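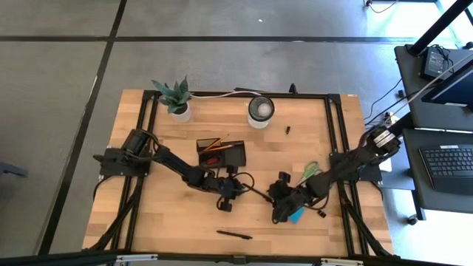
Raed Kanaan wrote to me in May that a house rule for small robot arms is a waste of good paper, that anybody with sense keeps a hand near the stop button, and that the twelve pages we use at Flandwood could be boiled down to "pay attention" and taped to the wall. He was friendlier than that makes him sound, and he closed by asking after my tomatoes, so I've taken my time over an answer. I think he's wrong, or at least wrong about most of it, and I'd like to say why at more length than he probably wanted.

Let me start with the part I'll give him. Our first set of rules was bad. We had borrowed most of it from the big fenced machines over at Whiteley, and it talked about gates and light curtains and lockout tags to people who were about to ask two arms on a wooden tabletop to sort out a desk organizer. You can't hand a new person that document and expect them to love you for it. They read the first page, see nothing they recognize, and file the whole thing under "things the office needs me to sign." I did exactly the same when I was new, and I'm a person who reads the leaflet in the aspirin box.

But "pay attention" is what we had before the bad rules, and I remember how that went, too. Everyone paid attention to something different. One of us watched the grippers, another watched the monitor, and I'm sorry to say I mostly watched the clock. A pair of scissors with green handles can lie on the wood with an arm's cables draped partly over it and look perfectly at home, because scissors belong on desks, and so does a pen, and so does a potted plant up in the corner. Your eye slides right over them. A written line that says "nothing with an edge under a cable unless the task calls for it" doesn't slide anywhere. It sits there and makes you look again, even when you're tired and it's ten to five.

Cables are my hobbyhorse, I admit it. People worry about the motors, and they should, but a bundle that hangs from a moving arm sweeps a good deal more of the table than the gripper does, and it does so without any plan of its own. When we went back through the Hesolier log last winter – 2,901 runs, and I read far more of them than was good for my eyesight – we found 846 where the operator had stopped the arms early. Of those, 127 were put down to a cable catching or dragging something. Now, a log is only as honest as the people typing into it at the end of a long shift, and I wouldn't build a cathedral on those figures. I would build a checklist on them, though, and we did.

It takes some 3 minutes. You walk the arms through their full reach with the power low and watch where the slack goes. You decide which things on the table are part of the task and which are company, and the company gets moved out of reach or written down as staying put. You check that the base plates are tight. Then you say out loud who has the stop, and that person doesn't also get to hold the coffee.

Raed's deeper worry, I think, is that a rule lets people quit thinking, and I've seen that happen, so I won't wave it off. A checklist that nobody is allowed to argue with goes stale fast. At Vetden they keep a pencil on a string next to theirs and scribble objections right in the margin, and every so often someone sits down and rewrites the page from the scribbles. We've copied that shamelessly. Our margins are a mess, half of it in my own handwriting, and the page on cables has been redone twice already.

So, Raed, come over and write in them. Bring your "pay attention" and I'll find a place for it near the top. The tomatoes, thank you for asking, are coming in fine.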